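The woman who mends Prestby's shirts
2020-07-11

The bell over the door at Ukar has been broken since November, so you have to cough. The owner, who has run this mending and alterations shop in Prestby for seven years, says she can tell the customer from the cough. "A short one is a zip. A long one is a wedding."

She has agreed to talk on condition that I leave her name out, partly from modesty and partly because her landlord reads this site. The shop is one room and a kettle. She reopened a few weeks ago and has been buried ever since.

"Everyone spent the spring at home looking in their wardrobes," she says. "They found things. I wish they hadn't found all of them."

By her own ledger she has 378 jobs waiting, which she reports in the tone other people keep for a damp survey. Most are trousers. The trousers, she says, have all shrunk in the wash, every pair, at the waist, and she has been in the trade too long to offer another theory.

She learned to sew at Hormont, the workwear factory out past the canal, where she spent two winters putting pockets on overalls. "You did one pocket, then you did the other pocket. Then it was Christmas." When it shut she bought two of the machines and a box holding some 2,000 buttons. She has yet to find four that match.
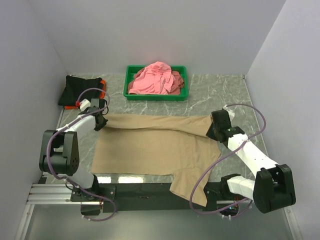 Summer tops are her least favourite work, and she would like this known. People think a short sleeve means half the effort and should mean half the price. "The sleeve was never the hard part. Getting it to lie straight is the hard part." She is strict about laying out, and won't pick up the scissors until a thing is spread flat on a table, the way the tan one is here, with its far edge turned over in a long band and a few soft creases still to be dealt with on the right. Creases lie to you, she says. She once took up a hem over one and the customer walked about lopsided until the autumn.

Does she ever turn work away?

"Leather. Anything with a smell. And anyone who says it's only a quick job, because they can do it themselves, then, can't they?"

Her one rival was Văn, a dry cleaner two doors down that did hems on the side and has now given them up. She misses it more than she expected to. They used to send each other their worst customers.

I ask what she wears when she isn't working. She looks down at her cardigan, which is missing a button.

"I've got one somewhere," she says, and puts the kettle on.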